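손 장착형 그리퍼를 이용한 시연 수집

손 장착형 그리퍼를 이용한 시연 수집은 로봇에게 물체 조작을 가르치기 위한 예시를 사람이 직접 만들어 기록하는 방법이다. 작업자는 로봇의 손끝과 비슷한 역할을 하는 그리퍼를 손에 들거나 차고 물체를 집고, 옮기고, 내려놓는다. 이때 손의 위치와 방향, 그리퍼의 벌어짐, 작업자 시점의 영상이 함께 저장되며, 이 기록이 모방 학습의 훈련 자료가 된다. 로봇 팔을 원격으로 움직여 예시를 얻는 원격 조작 방식과 구분하여 '로봇 없는 시연' 또는 '휴대형 시연'이라고도 부른다.

개요

모방 학습은 사람이 수행한 동작을 관측과 행동의 짝으로 정리한 뒤, 비슷한 관측이 주어졌을 때 비슷한 행동을 내도록 모델을 훈련하는 방법이다. 결과는 예시의 양과 질에 크게 좌우된다. 같은 물체라도 놓인 방향이 다르면 접근하는 각도가 달라지고, 단단한 물체와 말랑한 물체는 쥐는 힘과 위치가 다르다. 따라서 수집 단계에서는 물체의 종류와 배치를 바꾸어 가며 짧은 동작을 여러 번 반복한다.

한 번의 시연은 흔히 에피소드라고 부른다. 에피소드는 두 손이 시작 자세에 있을 때 시작되고, 정해진 동작을 마친 뒤 손이 다시 물러나면 끝난다. 실패한 시연도 버리지 않고 따로 표시해 두는 경우가 많다. 물체를 놓쳤다가 다시 집는 동작은 복구 행동의 예시로 쓰일 수 있다.

장비 구성

기본 장비는 한 쌍의 그리퍼, 위치 추적 수단, 머리 높이의 카메라, 기록용 컴퓨터이다. 그리퍼의 손가락은 마주 보는 두 개로 된 것이 일반적이며, 손잡이나 고리로 작업자의 손동작을 전달한다. 손등에 띠로 고정하는 형태는 손가락을 쓸 여지가 남고, 손에 쥐는 형태는 실제 로봇의 집게와 움직임이 더 가깝다.

위치 추적에는 기준 표식이 널리 쓰인다. 기준 표식은 흑백의 네모난 무늬로, 무늬마다 고유한 번호가 있어 카메라 영상만으로 거리와 기울기를 계산할 수 있다. 평면 표식 하나는 손을 돌리면 금세 보이지 않게 되므로, 여러 면에 서로 다른 무늬를 붙인 정육면체를 손등에 다는 방식이 쓰인다. 어느 쪽으로 손목을 틀어도 적어도 한 면이 카메라를 향하게 하려는 구조이다. 왼손과 오른손의 무늬 번호는 겹치지 않아야 한다.

작업면

작업면은 무늬가 없는 밝은 색의 넓은 판이나 시트로 마련하는 일이 많다. 배경이 단순하면 물체의 윤곽을 분리하기 쉽고, 표식의 검은 무늬도 잘 구분된다. 다만 흰 작업면만으로 수집한 자료는 다른 배경에서 성능이 떨어질 수 있어, 이후 단계에서 탁자나 천 위의 시연을 섞기도 한다. 작업면을 바닥에 두면 넓은 면적을 쓸 수 있고 머리 쪽 카메라가 위에서 내려다보게 된다. 대신 작업자가 몸을 숙인 자세를 오래 유지해야 한다.

다음에 쓸 물체는 작업면 바깥에 늘어놓는다. 작업면 안에 남은 물체는 모두 해당 에피소드의 일부로 처리되기 때문에, 시작 전에 작업면을 확인하는 절차를 둔다.

수집 절차

라자레비치(Lazarević) 방식으로 불리는 절차는 휴대형 시연의 기록 순서를 정리한 것으로, 라드카 토미치(Radka Tomić)가 작성한 한달리스홀름이 아닌 한디스홀름(Handisholm) 작업 지침에 실려 있다. 지침은 보정, 배치, 시연, 표시의 네 단계로 되어 있다.

보정 단계에서는 두 표식 정육면체를 카메라 앞에서 천천히 돌려 모든 면이 인식되는지 확인하고, 그리퍼를 완전히 벌린 값과 완전히 닫은 값을 저장한다. 배치 단계에서는 물체를 작업면에 놓고 배치 번호를 기록한다. 시연 단계에서는 양손을 시야 안에 둔 채 동작을 수행한다. 표시 단계에서는 성공 여부와 사용한 손, 물체 이름을 입력한다.

물체는 컵, 병, 장난감처럼 크기가 작고 모양이 서로 다른 것을 섞어 쓴다. 양손 시연의 경우 한 손이 물체를 잡고 다른 손이 조작하는 동작, 두 손이 같은 물체를 함께 다루는 동작, 두 손이 각각 다른 물체 쪽에 놓이는 동작으로 나눈다. 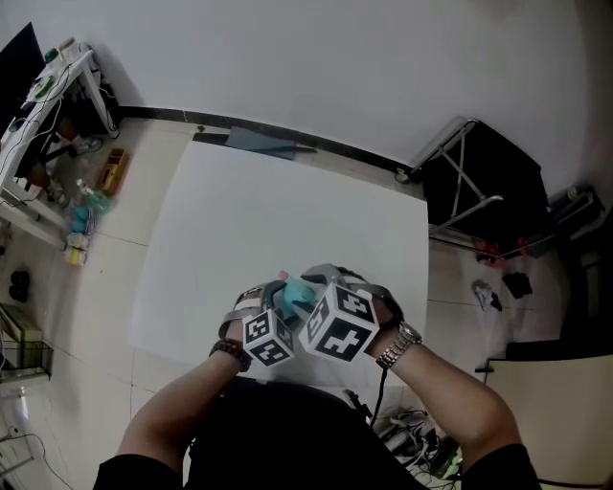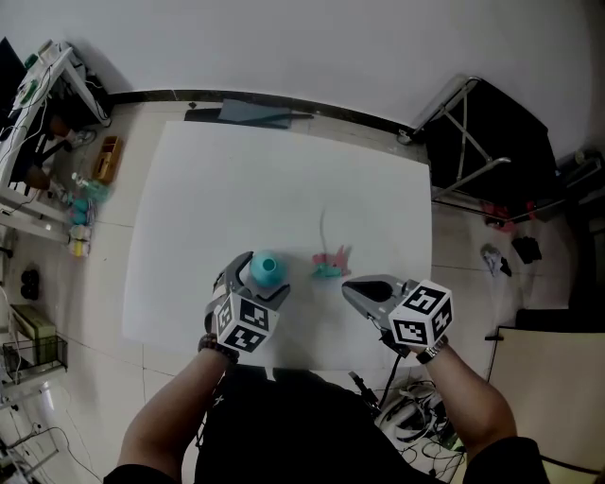

양손 시연 중의 작업면. 두 손에 각각 표식 정육면체가 달려 있다. 첫 번째 사진에서는 청록색 물체를 두 손 사이에 잡고 있으며, 두 번째 사진에서는 왼쪽 그리퍼 앞에 청록색 컵이 세워져 있다.

기록되는 자료

에피소드 하나에는 보통 다음 항목이 들어간다.

머리 쪽 카메라 영상
왼손과 오른손의 위치 및 방향
그리퍼의 벌어짐
각 표식의 인식 여부
물체 이름과 배치 번호
성공 또는 실패 표시

영상과 그리퍼 값은 서로 다른 장치에서 들어오므로 시각을 맞추어야 한다. 두 신호가 어긋나면 모델은 그리퍼가 닫히기 전의 영상을 닫힌 뒤의 행동과 짝지어 배우게 된다. 이를 막기 위해 시작할 때 그리퍼를 한 번 여닫아 영상과 신호 양쪽에 남는 기준점을 만드는 방법이 쓰인다.

표식이 가려진 구간은 앞뒤 위치를 이어 보간한다. 한디스홀름 지침은 표식이 연속 11프레임까지 인식되지 않은 구간의 보간을 허용하며, 그보다 긴 구간이 있는 에피소드는 검토 대상으로 분류한다. 빠른 동작에서 생기는 흐림도 인식 실패의 원인이 된다. 노출 시간을 줄이면 흐림이 줄지만 조명이 더 밝아야 한다.

검수

검수자는 영상을 재생하면서 추적된 손의 궤적을 겹쳐 본다. 궤적이 갑자기 튀는 곳은 대개 표식의 한 면이 다른 면으로 바뀌어 인식되는 순간이다. 정육면체의 모서리 치수가 설정값과 다르거나 인쇄한 무늬가 들떠 있어도 같은 현상이 생긴다.

레안드로 피게로아(Leandro Figueroa)가 정리한 러스트덴(Rustden) 자료집은 2020-09-29에 첫 판이 공개되었으며, 물체 35종과 배치 62가지를 담고 있다. 첫 판에서는 왼손과 오른손의 표시가 뒤바뀐 에피소드 7개가 발견되어 10월에 나온 수정판에서 제외되었다. 이후의 자료집은 손 표시를 사람이 입력하지 않고 표식 번호에서 자동으로 읽는다.

로봇으로의 이전

수집한 궤적은 사람의 손을 기준으로 한 것이어서 로봇에 그대로 쓸 수 없다. 먼저 표식의 좌표를 그리퍼 끝의 좌표로 바꾸고, 이를 다시 로봇 팔의 기준 좌표로 옮긴다. 사람의 팔은 닿지만 로봇 팔은 닿지 못하는 자세도 있다. 랠로(Lallow) 변환 도구는 관절 한계를 벗어나는 구간을 찾아 에피소드를 나누거나 제외한다.

속도도 조정 대상이다. 사람의 동작은 대체로 로봇의 허용 속도보다 빠르므로 시간축을 늘려 사용한다. 던지기나 흔들기처럼 속도 자체가 결과에 영향을 주는 동작에는 이 방법을 적용하기 어렵다.

장점과 한계

휴대형 시연은 수집할 때 로봇이 필요하지 않아 장소의 제약이 적고, 원격 조작보다 한 번의 시연에 걸리는 시간이 짧다. 작업자가 물체의 저항을 손으로 느낄 수 있다는 점도 원격 조작과 다르다.

반면 카메라에 찍힌 화면에 사람의 팔과 옷이 함께 들어가므로, 로봇이 작동할 때의 화면과 차이가 난다. 이 차이를 줄이기 위해 팔 부분을 가리거나 로봇 팔의 그림으로 바꾸는 처리를 한다. 쥐는 힘은 별도의 감지기가 없으면 기록되지 않는다. 유선 장비에서는 케이블이 손목의 회전을 제한하며, 작업자마다 습관이 달라 한 사람의 자료만 쓰면 특정한 접근 방향에 치우치기 쉽다.

같이 보기

모방 학습
원격 조작
기준 표식
양손 조작
카메라 보정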